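Trilon opens garment repair and reuse service in Harkasora

HARKASORA, July 2020 – Trilon, the clothing care company, has opened a repair and reuse service at its Gastine Street site in Harkasora. The service takes in worn or damaged clothes from households, sports clubs and schools, mends what can be mended, and passes on clothes that their owners no longer want. It is run jointly with Smits, the textile sorting firm, which handles everything that can't go back into use as clothing.

The service was planned for the spring and was delayed by the closure of non-essential businesses. It is now open for drop-off by appointment. Walk-in visits will start in August if local health rules allow.

Customers can bring in up to 30 items per appointment. Each item gets a paper ticket with a short note of the fault, the fabric and the customer's choice of what should happen if a repair isn't possible. There are two choices: return as is, or release to the reuse stock. Trilon will not throw away or release a ticketed item without that choice being marked.

What the service accepts

The service accepts everyday clothing for adults and children, in any fabric that can be washed at home. That covers knitwear, jeans, work shirts, school uniforms, fleece, sportswear and light jackets. Knitwear is expected to make up a large share of the work in the colder months. Sportswear is the main group in summer, when clubs sort through their kit between seasons.

Clothes should be washed and fully dried before drop-off. They don't need to be ironed or folded. Buttons, pull cords and other loose parts that have come off should be put in a small bag and pinned to the garment, and pockets should be emptied.

The service does not accept leather, fur, wedding clothes, wetsuits, helmets, shoes or anything with a heating element. Items with mold can't be accepted. Clothes with paint or oil on them can be brought in, but customers should expect them to go to Smits for fiber recovery.
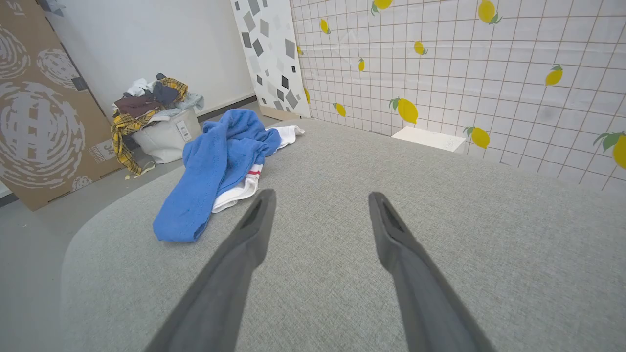
Knitted items are checked for pulled loops, thin spots and open seams before a price is given. A single pulled loop is worked back by hand at no charge while the customer waits. Larger holes are closed with matching yarn where the workshop has it. Where it doesn't, the customer is shown the closest shade and can say yes or no. Trilon keeps yarn in a wide range of weights, and customers who still have the spare yarn that came with a sweater are asked to bring it.

Moth damage is treated separately. Affected knits are sealed and frozen before they enter the workshop, which adds several days to the repair. Customers should mention moths when they book so that the bag can be kept apart from other clothes.

Prices and waiting times

A basic repair is charged at a flat rate that covers one seam, one button or one small hole. Zippers, linings, new elastic and patches are priced by the job. The price list is posted at the counter and on the Trilon website. No work begins until the customer has agreed to the price, and there is no charge for looking at an item.

Most basic repairs will be ready within a week. Zippers and elastic take longer because the parts are ordered by size. During the opening period the workshop will take no more than 200 items a week, and appointments will be closed once that number is reached. Trilon expects to raise the limit after the first three months.

Finished items are held for 30 days. Customers get a text message or a phone call when their order is ready and a second one before the holding period ends. Customers who can't travel can ask for delivery within the city on two set days a week, for a fee.

Team kit and school clothes

Clubs and schools can book a group drop-off outside normal appointment times. The 30-item limit doesn't apply to these bookings, but the team or school must send a list in advance with the type and size of each item. Shirts and shorts should be packed separately. Numbers, badges and name labels can be removed before clothes are passed on. Some older printed numbers leave a mark in the fabric when they come off, and the workshop will test one item before doing a full set.

Waistbands are among the more common repairs on sports shorts. The elastic tends to give out well before the fabric does, and new elastic costs much less than a new pair. Where the elastic sits inside a separate channel, the old band is drawn out through a small opening and the new one threaded through. Where it is sewn directly to the fabric, the stitching has to be taken out first. The second job takes longer and is priced higher.
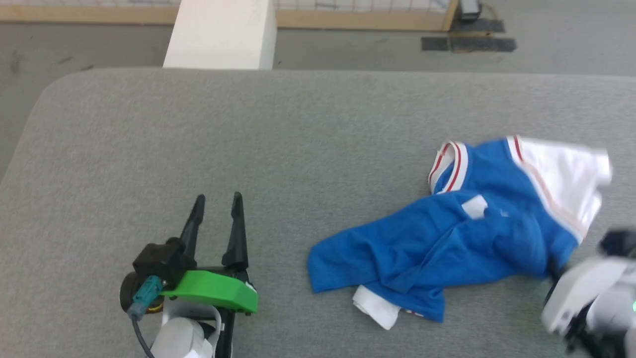
Blue sportswear with a white, red-striped waistband.

Clubs that no longer want a set of kit can release it to the reuse stock. Sets are kept together where possible and offered first to youth teams in the Harkasora area. Trilon does not charge youth teams for reused kit, but asks that it come back when the team has finished with it.

School clothes will be handled in the same way. Plain items such as gray pants, white shirts and navy sweaters will be sorted by size and offered at a low fixed price from August, ahead of the new school year. Items with a school crest will go back to that school if it has agreed to take them. Schools that want to join can write to the service for a form.

Results of the trial

The service follows a trial that Trilon ran at the same site last year. Over the course of the trial the workshop took in 3000 items. Of the households that took part, 198 filled out a survey when it ended. Most said they would use a permanent service, and the most frequent request was for longer opening hours. The second was for a clearer price list, and the list has since been rewritten and cut down to one page.

The trial also changed the way clothes are checked in. At first, items were looked over at the end of the day, after customers had gone home. This led to a lot of phone calls about faults that weren't marked on the ticket. Check-in is now done with the customer at the counter, one garment at a time. Appointments were made longer to allow for this.

A separate problem was clothing without a care label. Labels are often cut out because they itch, and without one the workshop can't always be sure how a fabric will respond to heat. Items without labels are now pressed at the lowest setting only. Customers who know the fabric content are asked to write it on the ticket.

The role of Smits

Clothing that can't be repaired or reused is collected by Smits every two weeks. Smits sorts it by fiber and color at its own plant. Cotton and wool in good condition go to fiber recovery, and mixed fabrics are cut into wiping cloths or shredded for padding. Zippers and metal buttons are taken off first – those in working order come back to the Gastine Street workshop as spare parts.

Trilon and Smits will publish yearly figures on how much clothing was repaired, how much was passed on and how much went to fiber recovery. The first set will cover the period from opening day to the end of June next year.

Health measures at the site

Two customers at a time are allowed at the counter, and face coverings are required. Incoming clothes are held for three days before they are handled in the workshop. This time is already counted in the waiting times given above. Payment is by card only for now. The fitting room is closed, so hems and waist changes can be done only from measurements or from a second garment that fits well.

Opening hours and booking

The service is open five days a week from 10 a.m. to 6 p.m. and is closed on public holidays. Appointments can be made on the Trilon website or by phone during opening hours. Group bookings need at least two weeks' notice. The entrance is on Gastine Street, with step-free access from the parking lot at the side of the building.

About Trilon

Trilon provides cleaning, repair and storage of clothing for homes and businesses. Its head office is in Harkasora.

About Smits

Smits collects and sorts used textiles for reuse and fiber recovery. It works with shops, laundries and public collection points across the region.

Recent news

Trilon changes collection times for business customers
Gastine Street parking lot reopens after resurfacing
Smits adds second sorting line for wool and wool blends
How to store winter knitwear over the summer
Trilon price list, updated

Press contact: Trilon Press Office, Gastine Street, Harkasora | © 2020 Trilon. All rights reserved. | Back to top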